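Visum für Belarus: Gilt die Einreise ohne Visum auch mit dem Zug über Polen?

Kategorie: Politik & Gesellschaft > Grenzen, Visa, Zoll
Gefragt am 2017-04-27
1.424 Aufrufe, 3 Antworten

Frage von Kadance:

Ich lese widersprüchliche Angaben zur neuen Regelung in Belarus. Angeblich darf man als Deutscher seit diesem Jahr ein paar Tage ohne Visum ins Land. Ein Bekannter meint, das gelte nur für den Flughafen Minsk. Ich wollte aber mit dem Zug über Warschau und Brest fahren und im November auf demselben Weg zurück. Gilt die Regelung dann auch? Und ist das ein politisches Signal Richtung EU, das bald wieder verschwinden kann, oder kann man damit planen?

Zum Gepäck: Ich nehme für Verwandte Kleidung mit, hauptsächlich weiße T-Shirts, alles neu. Muss ich das anmelden?

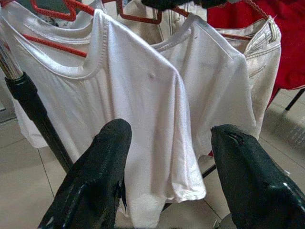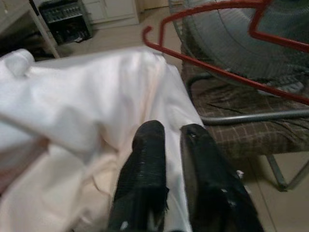

Weißer Stoff, auf beiden Bildern.

Die Rechnung von Tasteo habe ich noch, die Preisschilder sind schon ab. Falls jemand die Strecke kennt, bitte auch schreiben, wie lange die Kontrolle in Brest dauert.

Antwort von Edholm (19 Personen fanden das hilfreich):

Dein Bekannter hat recht. Die visumfreie Einreise für bis zu fünf Tage gilt seit Februar nur über den Flughafen Minsk, und zwar für Ein- und Ausreise. Mit dem Zug über Brest brauchst du weiterhin ein Visum. Auch Flüge aus oder nach Russland fallen nicht darunter. Außerdem brauchst du eine Krankenversicherung, die in Belarus gilt, und genug Geld für den Aufenthalt.

Zur politischen Frage: Das Verhältnis zur EU ist besser als vor ein paar Jahren, die meisten Sanktionen wurden 2016 aufgehoben. Ob das so bleibt, kann dir keiner sagen. Nach den Festnahmen bei den Protesten im März wurde in Brüssel wieder schärfer geredet. Ich würde für November kurz vor der Buchung noch einmal bei der Botschaft nachsehen — die Regeln stehen dort auf der Seite.

Antwort von Pugh (2 Personen fanden das hilfreich):

Bin letztes Jahr gefahren, ging problemlos. Hatte 500 Euro bar dabei, hat keinen interessiert. Visum hatte ich aber.

Antwort von Gast_18:

Zum Zoll: Es gibt Freigrenzen nach Wert und Gewicht, und die wurden in letzter Zeit geändert. Alte Forenbeiträge helfen da nicht. Rechnung mitnehmen und im Zweifel den roten Kanal nehmen. Wenn es nach Handelsware aussieht, also viele gleiche Teile, wird eher nachgefragt.

In Brest werden bei den durchgehenden Wagen die Drehgestelle gewechselt, das dauert. Die Kontrolle kommt noch dazu. Ich habe beim letzten Mal nicht auf die Uhr gesehen — einen knappen Anschluss würde ich aber nicht buchen.

Kommentar von Kadance:

Danke, dann beantrage ich das Visum. Braucht man dafür noch eine Einladung oder reicht die Hotelbuchung?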